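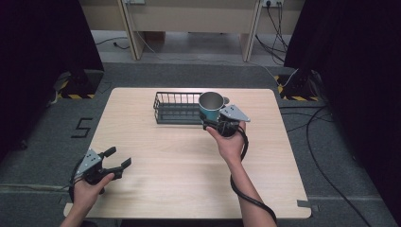 右手夹爪的线,和我丢掉的两个礼拜

拖了好久的一篇。六月份就说要写,草稿箱里躺着一个标题和半句骂人的话,今天2020年10月1日,放假,外面堵成那样我哪儿也不想去,泡了壶茶,写吧。

先说结论给赶时间的人:右手夹爪的那根线,在尾部出线口里面断了一半。断得很讲究,手臂缩着的时候一切正常,手臂往前一伸就没信号。而我们的采集程序在没信号的时候,一声不吭地把上一次的读数接着往下写。就这么点事。就这么点事害得我们一台机械臂在大家面前把一个杯子甩到了墙根底下,差点连人带筐一起捎上。

好,不赶时间的往下看。

我们组那阵子在做双手手持夹爪的采集。人一手握一个夹爪,站在桌子前面干活,拿杯子、放筐里、把筐挪个地方、再拿出来,反复来。录下来的东西拿去训练,训练完放到机械臂上跑。夹爪是从Grondis买的,采集软件叫Rorklow,是Kavinda Herath带着我从零写的(所以后面骂软件的部分,有一半是在骂我自己)。机械臂那边的项目代号是Trerkaveck,这名字怎么来的我问过三个人,三个说法,算了。

采集的地方就是拿黑帘子围出来的一块,地上铺灰地毯,浅色木头桌子,桌角是圆的。地毯上拿黑胶带贴了个大大的5,所以大家都叫它五号位。出事的数据全是五号位的,这一点后来帮了大忙,也把我们往沟里带了一次,待会儿讲。

任务本身简单得要命。桌子靠远的那一边放个黑色的铁丝筐,长方形的,没盖子。右手夹起杯子,放进去,松开,手收回来。左手有时候帮忙扶一下筐,有时候就闲着张着嘴在旁边等。杯子我们用的是那种外面蓝绿色、里面亮闪闪金属的,带把手,摔不坏。谢天谢地摔不坏。

一共录了2,810条。我挑着看了不少回放,画面都好好的,杯子进筐,手松开,收回,完美。我还在群里发了个放鞭炮的表情。现在想想那个表情应该撤回。

然后就是上机那天。

前几次跑得挺漂亮的,机械臂过去,夹住杯子,抬起来,往筐那边走,放下,松开。Mizanur Liyanage在旁边拿着急停按钮,我在电脑跟前看曲线。Mizanur这人有个习惯,机械臂一动他就不说话了,平时话多得要死。我们这边的规矩是谁拿急停谁不许干别的,连手机都不能看,这条规矩之前我还嫌它烦。

后来有一次,杯子放进筐里了,夹爪没松。

它没松,但是它觉得自己松了。手臂按照“已经放完了”的剧本开始往回收,杯子还夹在爪子里,杯把手挂在筐沿上,于是整个筐被拽了起来,斜着吊在半空。控制器那边的力一直往上走,我看见曲线往上窜,嘴里刚喊出一个“诶”,杯把手从筐沿上滑脱了。那一下就像弹弓一样,手臂往回猛地一弹,杯子从爪子里飞出去,筐砸在桌上又滚到地上。Mizanur在我喊完之前就拍下去了,手臂停在离他胸口还有一段距离的地方。

他站的位置没毛病,在线外面。可是如果他当时弯腰去扶筐呢?我之前就弯腰扶过。调试的时候嫌麻烦,筐歪了顺手就伸进去扶一把,手臂还带着电。这事我写在这里给自己看:你干过,别再干了。

那天剩下的时间我们没有再跑。Kavinda把电一拉,说先写记录,趁着还记得。我当时满脑子想赶紧再跑一遍看看能不能复现,被他按在椅子上写了半页纸。后来查原因的时候我翻那半页纸翻了不下十遍,所以,好吧,他是对的,请他喝了奶茶。

接下来就是我丢掉的那两个礼拜。

第一个怀疑对象是机械臂上的夹爪。卡住了?脏了?拆下来清了一遍,空载开合了一上午,一次都没卡。拿杯子试,也没卡。翻日志,那一次压根就没有收到过张开的指令。也就是说,模型从头到尾没叫它松。

那第二个怀疑对象就是模型了。训练是我管的,我当然先从自己查起,学习率啊归一化啊动作维度有没有错位啊,全查。重新训了一版,换了随机种子,上仿真跑,十次里总有那么一两次就是不松手。换模型结构,还是不松。我那几天走路都在想,回家洗碗的时候拿着个碗放进沥水架,盯着自己的手看,心想你看,松手多容易。

第三个怀疑对象是杯子。对,杯子。杯子里面是亮的金属,反光嘛,我就觉得是不是相机看到里面一片白,判断不出杯子到底进没进筐。这个想法特别像那么回事,我甚至做了几页图去讲,拿了个里面是白瓷的杯子重新录了20条对比。结果白瓷的也有不松手的。那几页图现在还在共享盘里,谁也别去翻。

(顺便说一句,凡是我做了图去讲的猜测,后来基本都是错的。画图太花时间,画完就舍不得了。)

真正有进展是Kavinda问了一句很蠢的话:“录的时候手真的松了吗?”

我说松了啊,我看过视频的,每一条都松了。

他说,我没问视频,我问数据。

我愣了一下。我们看回放的时候看的是画面,夹爪开合的那条曲线在另外一个页签里,平时没人点开。我点开了,随便找了一条,正常,合上,张开,漂亮的一个坑。又找一条,正常。再找一条,合上,然后就是一条平的直线,平到最后,一动不动,直到录制结束。画面里手指头明明白白张开了,杯子躺在筐里了,数据说:没有,还夹着呢。

我后背真的凉了一下。

写了个脚本去扫,条件很粗暴:编码器的读数连着一长段完全一样,连最后一位都不跳的,拎出来。人手拿着的东西不可能一位都不跳,你就是咬着牙捏紧了它也在抖。扫出来129条。全是右手,左手一条都没有。全在五号位。

这时候我们又往沟里走了一步。全在五号位,那就是五号位的问题嘛!于是我去查五号位的电。墙上的插座,插座上挂下来的一大把黑线,地毯上绕来绕去的那些,我趴在地上一根一根捋,裤子膝盖上全是灰毛。换了插座,换了集线器,连支架都挪开看了一遍(支架底座上贴着黄黑警示条的,我挪的时候脚趾还是撞上去了,警示条警示不了我)。换完再录,还是有。

把夹爪拿到隔壁去录,也有。

哦。那就是夹爪。五号位的右手夹爪从头到尾就没跟别的位置换过,怪不得。如果我一开始就换着用,这件事一个下午就能定位。现在我们的夹爪每天早上轮着换位置,编号记在本子上,轮换这个主意还是Mizanur提的,他说以前在Begum那边的车间干活,扳手都是轮着用的,哪把坏了一下就知道。

然后又回去看那些坏数据,想找规律。什么时候开始变平的?我把右手的位置画出来(对,又画图,这次没讲给别人听),一下就看明白了。变平的那一刻,手都在桌子的远端,也就是筐那边。手在近处的时候,从来没断过。有的条里手收回来之后信号又恢复了,读数啪地一下跳回张开,看着像个台阶。有的一直到录完都没恢复。

线是从夹爪尾部出来的,很粗的一根黑线,贴着小臂旁边绕个弯再往后走。手缩着的时候那个弯是松的,手往前一伸,弯就被拉直,劲全吃在出线口上。录了那么多条,每一条都要往远处伸一次,等于我们拿它做了一遍弯折寿命测试,还是免费的。

我拿着夹爪,另一只手捏着线根那里轻轻掰。掰到一个角度,屏幕上的数字不动了。松开,又动。掰,不动。松,动。Kavinda在旁边看,我俩像两个小孩在玩开关,玩了得有五分钟。

拆开看,外皮一点事没有,光溜溜的,里面信号那两根芯,一根断了,一根剩几丝铜连着。供电的芯是好的,所以夹爪上的灯一直亮着,绿的,看着健康得不得了。就是这个绿灯把我骗惨了。我每天录之前检查设备,看一眼,绿的,开录。那个灯只管有没有电,信号通不通它不管,说明书上写得清清楚楚,第几页我就不说了,反正我没看到那页。

线的事讲完了,讲软件。线断是迟早的,手里拿着甩来甩去的东西,线不断才奇怪。真正不应该的是断了以后我们什么都不知道。

Rorklow里面读夹爪的那段,读超时了会怎么办?返回上一次的值。谁写的?我写的。为什么这么写?最开始联调的时候偶尔会丢一包,丢一包就报错停止录制,大家录到一半被打断,很烦,我就加了一句“读不到就先用旧的顶着”,注释写的是“临时”。没有上限,没有计数,没有标记。顶一包是顶,顶到录完也是顶。提交记录翻出来,我自己的名字,Kavinda审的,他批了个“行”。我们俩对着那个“行”字看了半天。

所以模型学到的是什么呢?画面里手张开了,标签说没张开,然后手臂往回收。它就老老实实学会了:有时候放完杯子可以不松手就走。它一点毛病没有,是我教它的。我还怪了它那么多天,换了那么多随机种子,挺对不起它的。

129条在2,810条里面听着不多对吧?我一开始也觉得,这么点脏数据,模型应该能扛过去。可是你想,这些坏的全集中在同一个时刻、同一个位置,就是手在筐上面准备松开的那一下。别的地方全是好数据,也帮不上这一下的忙。

后来改了什么,列一下,省得以后又来问我(说的就是隔壁组那位):

读超时现在最多容忍2包,超过就停止录制,屏幕变红,还会响。那个响声特别难听,是我特意挑的。

每一帧都记这个值是新读的还是顶上的,顶上的训练时不用。

录完自动跑那个“读数一动不动”的检查,没过的进单独的文件夹,人看了才能放回来。有人问要不要直接删,我说别删,万一检查本身写错了呢,我写的东西你们也敢这么信。

回放页面把开合曲线直接画在视频底下,不藏在页签里了。这个改动最小,我觉得最有用。

每天开录之前,拿着夹爪往桌子最远那头伸一下,张合几次,看数字跟不跟。手缩着测是测不出来的,一定要伸出去。

线那边,出线口多加了一截护套,在小臂上绑一道,让弯留在绑带和夹爪中间,手再怎么伸也拽不到根上。Mizanur第一版绑得太紧,录的人说手麻,后来换了宽一点的魔术贴。备用线买了一盒,放在柜子第二层,用了请登记,谢谢。

机械臂那边加了一条:没有确认夹爪真的张开之前,手臂不许执行收回。模型说什么都不行。还有往回收的时候如果力超过门槛,立刻停,停在原地,不要试图“完成动作”。原来的门槛设得太高了,设那么高是为了搬重东西的时候不误停,搬一个杯子根本用不着那么大的劲。现在按任务分开设。Kavinda想再加一层,收回之前看一眼画面里爪子上还有没有东西,这个我还没做,排在后面,别催。

再就是手不准伸进去。调试也不准,筐歪了也不准,先停,等灯灭,再伸。我知道很烦。我自己第二天就又差点犯,手都抬起来了,Mizanur咳嗽了一声。

那129条坏的我后来一条一条看了,真的一条一条。看到后面发现有几条里我自己的声音录进去了,在哼歌,跑调跑得厉害。那几条的标签是救不回来了,我试过用画面反推手指张开多少,推出来的东西误差比我想的大,最后还是放弃,重录。重录的时候换了新线,往筐那边伸的时候我老忍不住去看屏幕上的数字,动作都变形了,又被Kavinda打回来几条。

清完重新训的那版,上机跑到现在没再出现过不松手。别的毛病有,比如喜欢把杯子往筐沿上磕一下再放进去,咣当一声,每次都磕,不知道跟谁学的。我怀疑是跟我学的,我放杯子好像就有这个毛病,回头把我录的那部分单独拎出来看看。

甩出去的那个杯子捡回来了,底边瘪了一小块,放桌上有点晃,我拿来喝水用了。断掉的那根线也没扔,剪下来出线口那一截,钉在显示器旁边的软木板上。有人路过问是什么,我就讲一遍,已经讲烦了,以后就把这篇链接丢给他们。

对了,有人要那个扫描脚本的,留言里留个邮箱,我节后发。里面有个路径是写死的,自己改一下。

茶凉了,去续水。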